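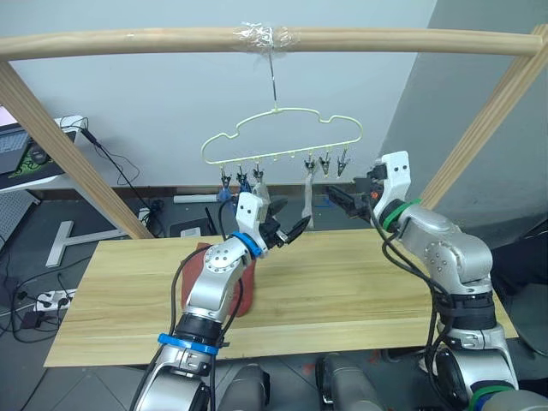 # Looking after printed sweatshirts and character tees

If you're anything like me, you have at least one sweatshirt with a big cartoon face on the front that you'd be heartbroken to lose. Mine came from a little label called Gultusell, it cost far more than I'll admit to my sister, and I've kept the print bright through four winters now (and plenty of spaghetti!).

- Turn it inside out before washing, every time, even when you're tired.
- Use cold water and the gentlest cycle you have, with half your usual detergent.
- Skip fabric softener on anything with a rubbery print.
- Iron from the back only, with a thin dish towel in between.

Sequins and patches need a bit more patience. I wash those by hand in the sink, press the water out in a bath towel, and lay them flat overnight. My friend Mererid Gough swears by a spoonful of white vinegar in the rinse for dark colors, and I've come around to it.

For storage, fold your sweatshirts with a sheet of tissue over the print so it doesn't stick to itself. I pack my light ones away in October, and the heavy ones come out the same afternoon.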